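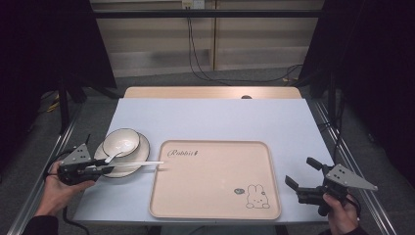
Sohail Yousafzai reckons you can't learn table clearing from handheld gripper demos alone, you need teleop on the real arm or the policy falls over at the first spoon. I've had the Karaki kit for a month now and I half agree.

Filed under: Reviews > Lab Kit > Data Collection

Quick version. Two hand-held grippers, cables, mounting plates, and the training recipe from the Karaki paper. You do the chore yourself, one gripper per hand, and the policy learns from that. No arm needed till test time.

Good: speed. 800 demos of tray loading, plate and bowl and so on, before we'd have got the old leader arms calibrated. New people pick it up in 10 minutes.

Less good: cables. They tug when you reach across. Also thin stuff. Anything long and skinny twists in the jaws and the model copies the fumble, so bin those takes early.

Result on our bench: plates fine. Bowls fine if the tray doesnt move. Cutlery poor. Went up to 2,000 demos and cutlery barely shifted, wich suggests the problem is the fingertips and more data won't fix it. Evaristo Figueroa got the same at Trinport with softer tips, a bit better on spoons.

The paper's claim about swapping to a new arm with no retraining: held for one of our 2 arms. The other kept overshooting. Latency I think, still checking.

Would buy again. Get longer cables.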